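The Rack Is Back: Small Kitchen News from Trurlow

If you came through the Bremine kitchen at all in June, you know the state of our plates. They were stacked wet on a folded towel next to the sink, and every stack leaned. Well, we have a proper dish rack now, and I am so happy with it!

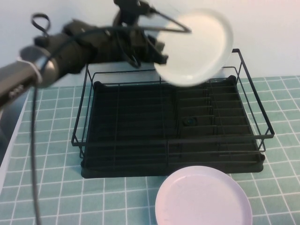
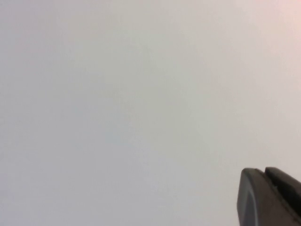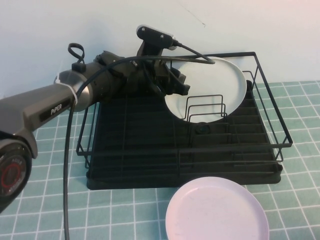 Jericho Lacson
Kitchen and Supplies Editor

It's a plain black wire rack and it cost us 18 dollars at the Margaritis store, which is less than we spent on paper towels last month. Plates stand up in it, air gets to both sides, and you can pull one out without moving the rest (try that with a leaning stack).

A few things I've picked up after 11 days of using it. Big plates go in first, toward the back. Give each one a little shake over the sink before it goes in. If a plate tips, move it over a slot and it will usually sit better. The milky see-through plates show every water spot, so those get a quick wipe with a dry cloth, and they look wonderful afterward!

I also love the teal with the white grid under the rack. It cheers up that whole side of the room, and crumbs have nowhere to hide.

Next on my list is a mug stand. Jasen Housewares has one I like, and there's still a bit left in the kitchen fund. If you have a favorite at home, tell me what it is and how long you've had it. Notes can go in the tray by the kettle.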